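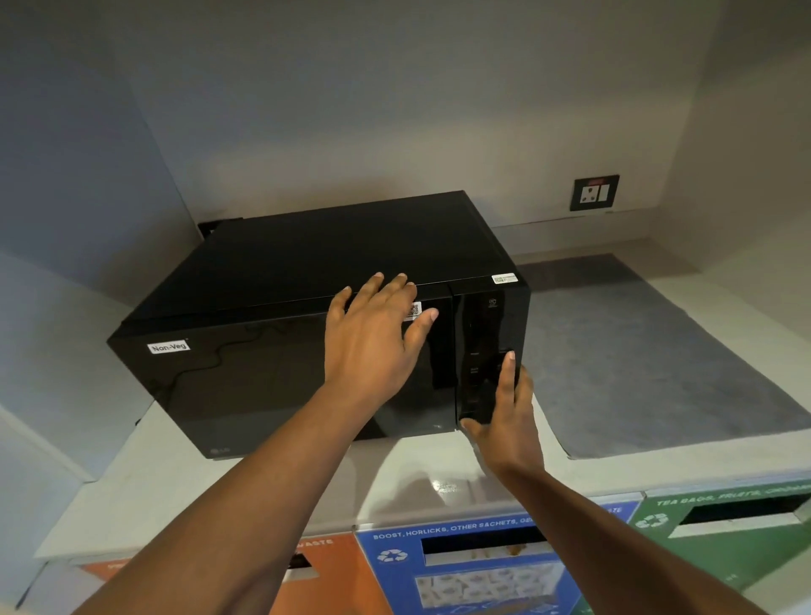

How many times does a person have to show a task before the robot can do it alone? The vendor's figure is 52 good runs per task, and I have yet to see that number hold up once the appliance gets moved a few inches.

DEMONSTRATION STATION CHECK: PANTRY TASKS
Checked by: Everaldo Peixoto
Date: 17th February
Operator software: Telik
Site: Pomora, second floor pantry

1. Microwave sits still when the door or panel is pressed.
OK today. The task sheet says "fixed position." It's a countertop unit and nothing fixes it. Mark the position or change the sheet.

2. Button sequence written down and followed.
FAIL. Two operators, two sequences. If the people don't agree, I don't know what the robot is supposed to learn.

3. Panel markings readable in the recording.
FAIL. Small gray print on glossy black. Coltine says the model "will infer it." Show me.

4. Door reflections checked.
Open. The door is close to a mirror. Request for a matte film went in last May. No answer.

5. "Non-Veg" label on the door.
Leave it. Staff need it. Do not peel it off to make the training data cleaner.

6. Forearms clear of the bin slots while working the panel.
Not met. Arms pass right in front of the bins. Fine for hand demonstrations, but the bin task uses the same counter and must not run at the same time.

7. Remote control: stop button within reach of the operator.
OK. Pressed it three times, stopped three times. Delay not measured. Hlongwane's sheet claims 186 milliseconds and doesn't say on whose network.

8. Nothing heated during demonstrations.
OK. Cup stays empty. Keep it that way until item 7 has a measured delay.

9. Bad runs kept and labeled.
FAIL. Log shows 500 runs and zero failures. I watched one hour and saw four. Somebody is deleting them.

Result: hand demonstrations may continue. Remote control on hold pending 7 and 9.

Contact the site safety desk | © Pomora | Back to top

This site uses cookies. Accept / Manage settings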